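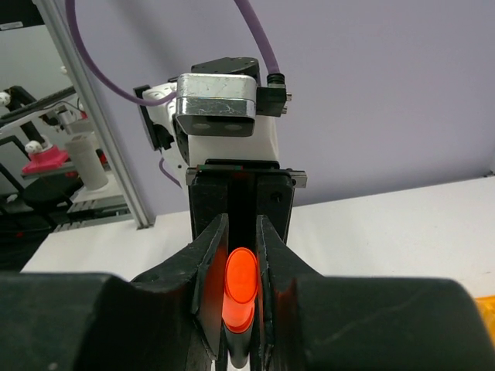 Chapter 9
Where Examples Come From

Every learning system has a diet, and most of its bad habits can be traced to what it was fed. Readers who came here for the mathematics may skip ahead to Chapter 14, where there is plenty. They will be back.

Collecting demonstrations looks easy on a schedule. When Hildegard Fuchs planned the Soltine handover set, she allowed one afternoon in August for the whole job: one arm holds an object upright, a second arm faces it, and a person guides the pair through the exchange. Her notes for that afternoon list 165 attempts. The notes for the following morning list the reasons for throwing out most of them. In one long run the operator had stopped to think before every grasp, and the trained system learned to stop and think too, with nothing to think about.

The final set held 3,000 demonstrations and took all autumn.

This chapter is about the difference between those two figures. We begin with what counts as one example, a question that has ended friendships at Dinley. Does it start when the arm moves, or when the object comes into view? Is a dropped object a failure, or a useful lesson in picking things up again? We then turn to variety – why a gripper that has met one orange cylinder knows very little about cylinders and rather too much about orange.

Section 9.1 covers camera placement, including views from the wrist, where the gripper's own fingers take up much of the picture and the learner must make its peace with them. Section 9.2 covers labels. Section 9.3 covers operators, who get tired, and should be given lunch.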